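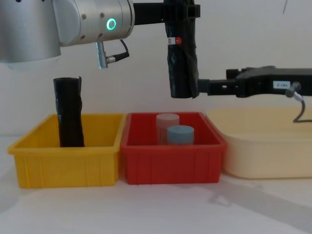
Ticket: Bins on sort table moving out of position
Status: Resolved, pending check
Opened: Wednesday, November 19, 2025
Opened by: Thirumalai Rodrigues
Assigned to: Yung-ching Mak
Site: Altport, sort table 2
Category: Fixtures and containers

Problem
The three containers on the sort table do not stay where they are set. The yellow bin on the left is the worst. By the end of a shift it has moved toward the left end of the table, and items meant for it land on the tabletop or in the container next to it. Pushing it back fixes the problem for an hour or two.

Expected
Containers stay side by side against the reference line until someone lifts them out to empty them.

Log

Entry 1, Rodrigues
Marked the position of all three containers in pencil at shift start. Checked at lunch and at close. Yellow bin had moved 84 mm. The cream-colored container had moved 12 mm. The remaining one was still on its marks.

Entry 2, Mak
Please confirm whether the table is level, and whether the yellow bin is the original or one of the Jengate replacements. The Jengate bins have a different base.

Entry 3, Rodrigues
Level checked lengthwise and across. No slope worth correcting. Yellow bin is a Jengate replacement. Base is smooth with no feet.

Entry 4, Mak
Smooth base on that tabletop will slide. Wipe the underside and the table with plain water, dry both, and repeat the test. Spray cleaner leaves a film and the old bins had the same trouble when it was used.

Entry 5, Rodrigues
Done. Movement on the yellow bin dropped by half, still too much. Also noticed that the flared rim is the widest part of the bin. With the containers pushed together the rim makes contact first and the walls do not touch, so a bump at the top tips the bin slightly and walks it sideways.

Entry 6, Mak
Agreed. Do not use the rim for spacing. Set the position from the base. Leave a finger's width between rims.
Do not tape the front wall to the table. The vertical ribs leave very little flat area for tape, and it peels within a day.

Entry 7, Rodrigues
Cut strips from the Zervas non-slip mat, each 120 mm long. Placed two under the yellow bin and two under the cream-colored container, running front to back. Left the third container as it was. Redrew the reference line from the bases.

Entry 8, Rodrigues
Full shift completed. No movement measured on the yellow bin. Cream-colored container rotated slightly when it was put back after emptying. Operator corrected it by hand.

Resolution
Non-slip strips under both containers that moved, spacing set from the base, water only for wiping the table. Setup sheet updated to match.

Open items
Onent to quote for yellow bins with molded feet in the same size. Mat strips to be checked for dust at the weekly clean and rinsed if they lose grip. Ticket stays pending until Mak has checked the marks.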